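This site uses cookies to keep you signed in and to remember your ticket filters. Accept | Manage settings

Ticket 648: Walk-in cooler alarm keeps going off, prep kitchen
Opened by: Kobe Willems
Assigned to: Fotini Chrysikopoulos
Priority: Medium
Status: Closed

Kobe Willems, 6:10 a.m.
The high temperature alarm on the walk-in was sounding when I unlocked. The Zutow display on the wall read normal. I silenced it and it came back before I had my coat off. Product inside felt cold. I put a probe in a tub of water on the middle shelf and got 37 F, so I don't think the box is warm. Please look at the alarm side.

Fotini Chrysikopoulos, 7:35 a.m.
Pulled the alarm history. There are 5 alarms overnight, all from sensor 2, the one by the door. Sensor 1 at the back is flat the whole time. Two questions. Was the door propped for the Sutanto delivery last night? And has anyone moved the door sensor?

Kobe Willems, 7:50 a.m.
Delivery was done before close, and the door was shut when I came in. The sensor is where it always was, zip-tied to the rack upright. The cable looks fine where I can see it. I can't see behind the rack.

Fotini Chrysikopoulos, 9:20 a.m.
On site. Steps so far:
- Swapped the sensor 1 and sensor 2 leads at the Zutow panel. The bad readings moved to channel 1. That clears the panel and points to the sensor or its cable.
- Wiggled the cable at the sensor end. No change.
- Wiggled the cable where it comes through the wall. Reading jumped to 195 F, then dropped back.
- Swapped the leads back.

195 in a walk-in is a bad connection. There is a splice in the wall sleeve that isn't on the install sheet. Somebody joined two lengths with plain twist connectors and tape, and the tape has let go. The sleeve is also missing its foam plug, so room air has been getting to the splice and there is condensation on it.

Kobe Willems, 9:40 a.m.
Can we turn off channel 2 until it's fixed? The noise is a problem for the prep side.

Fotini Chrysikopoulos, 9:55 a.m.
I'd rather leave it reporting and extend the delay. The alarm delay was set to zero, which is the Zutow factory setting. I changed it to 10 minutes on channel 2 only. It will still log everything. Keep writing probe readings on the paper sheet every two hours until I close this.

Attachments added to ticket (3) 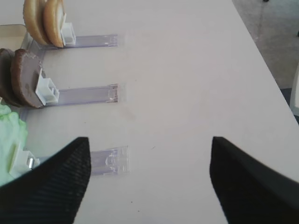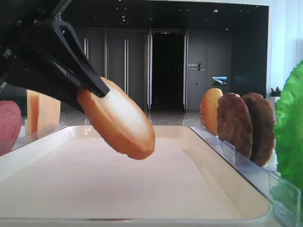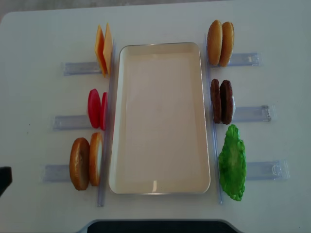 Fotini Chrysikopoulos, 1:15 p.m.
Replacement cable came from Lokow, one continuous run, no splice. Ran it through the sleeve, left a drip loop on the warm side, and packed the sleeve with new foam. Sealed both faces. Labeled the cable at both ends, since the old one had no label at all.

Checked the new reading against the probe in the water tub. Panel says 37.4, probe says 37. Close enough to leave the offset alone.

Also looked at the door gasket while I was there. It is stiff at the bottom corner on the hinge side but still grips a strip of paper. I wouldn't replace it yet. Put it on the list for June.

Kobe Willems, 4:30 p.m.
No alarms this afternoon. We had the door open a good while loading racks and the number went up and came back down the way it should. Paper sheet is filled in through 4.

Fotini Chrysikopoulos, 4:45 p.m.
Good. Leaving it open overnight to get a full log.

Fotini Chrysikopoulos, 8:05 a.m., next morning
Log is clean on both channels. Set the delay on channel 2 to 5 minutes and matched channel 1 to it. You can stop the paper sheet. I asked Brullow to add the cable route to the install sheet so the next person doesn't have to go looking for it. Closing.

Resolution code: wiring, sensor cable replaced
Followers: 2 | Comments: 10 | Shares: 0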